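**Measuring and Pouring: Notes from the Stirkano Finishing Class**

The January finishing class at Stirkano filled up again, and many of the people who couldn't get a place asked for the notes. Soo-ah Noh taught it and Grigoris Ververidis helped at the benches. What follows is the part on measuring, with a few points on boards at the end.

The class used a two-part clear coat for tabletops and serving boards. Most of the trouble people bring to us with this type of coating starts in the measuring cup. A batch that is short on hardener stays soft and picks up fingerprints for weeks. A batch with too much hardener can turn brittle or yellow. Neither one can be fixed by waiting, and scraping off a soft coat takes most of an afternoon.

**Choosing a beaker**

Soo-ah recommends a clear plastic beaker with straight or nearly straight sides and a pouring spout. Glass works, but it is heavier and harder to clean once the coating has started to set. Clear plastic lets you see the level of the liquid from the side and check for streaks while you stir.

Look at the markings before you buy. Molded or pale markings are hard to read against a light wall, and printed ones rub off with solvent. If yours are faint, go over the lines you use most with a fine permanent marker on the outside. Two or three lines are enough. Grigoris marks his at the resin level and again at the final level, and he keeps one beaker for each batch size so he doesn't have to work it out every time.

The Shop carries beakers from Tonitz and Makris. Both were used in the class. The Makris ones have a wider base and the Tonitz ones have a narrower spout, so it depends on whether you tip things over or drip.

**Reading the level**

Set the beaker on a flat surface and leave it there while you fill it. Don't hold it up to the light. Bend down until your eye is even with the line and read the bottom of the curve. Thick resin climbs the wall a little and needs a minute to settle before you read it.

Pour the resin first, then the hardener. For a small board the class mixed 200 ml in total. Anyone working on a larger top should make several batches of that size. Big batches heat up in the beaker and can set before you have finished spreading them.

Stir slowly and scrape the sides and bottom as you go. Then pour everything into a second clean beaker and stir again. Several people in the class skipped the second beaker on their first try and had sticky spots near the edge of the board, where the last of the mix had been scraped out.

**Cleaning up**

Wipe the beaker out with a paper towel while the mix is still liquid. If you miss that point, leave it overnight. A cured film will usually peel away from flexible plastic in one piece. Don't scrub the inside with steel wool. The scratches hold old resin and make the level harder to see.

Don't use a shop beaker for food afterward, even if it looks clean. Write SHOP on it.

**Boards with cracks and knots**

About half the questions in the class were about wood. People like strong grain, and wood with strong grain often comes with a knot or a split. Both can stay in a finished board, but they need to be dealt with before the main coat.

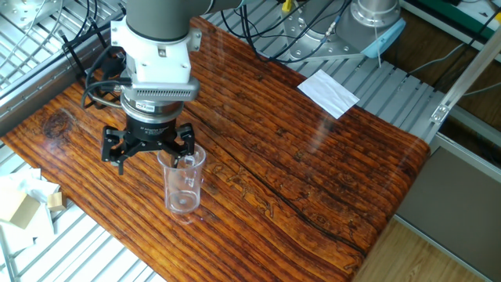

*A clear measuring beaker on a varnished board, with a dark crack toward the lower right and a knot near the left edge.*

Check a crack with a thin feeler or a piece of stiff card. If the card goes in more than a little way, the crack will drink the finish and send up bubbles as the air comes out. Tape the underside, brush a thin seal coat into the opening, and let it set before you fill. A narrow surface check may only need the seal coat.

Knots should be brushed clean and sealed on their own. Loose material has to come out. Grigoris uses a dental pick from the flea market, but an awl is fine.

Gloss shows everything, including dust and the overhead lights. If the board is going under bright lamps, put a satin sample next to a gloss one and look at both from a chair before you decide. Four people in the class changed to satin after doing this.

Keep a sheet under any beaker that has to stand on a finished board. A ring of uncured hardener will mark the gloss, and you may not notice until you see the board from the side.

**Class dates and supplies**

The next finishing class has 20 places. It will be held in the Bestska room, which has better ventilation than the one we used in January. The fee is 60 dollars and covers gloves, resin, and two beakers to take home. Bring your own board, sanded and no longer than your forearm. Please don't bring oiled wood. The coating will not stick to it, and we can't strip it in the time we have.

Anyone who wants the full handout can pick up a copy at the front desk. It includes Soo-ah's batch table and a blank one for your own mixes. We are out of the small Tonitz beakers and have reordered.

Leftover resin goes in the metal cabinet with the lids on tight and the date written on the side of the can.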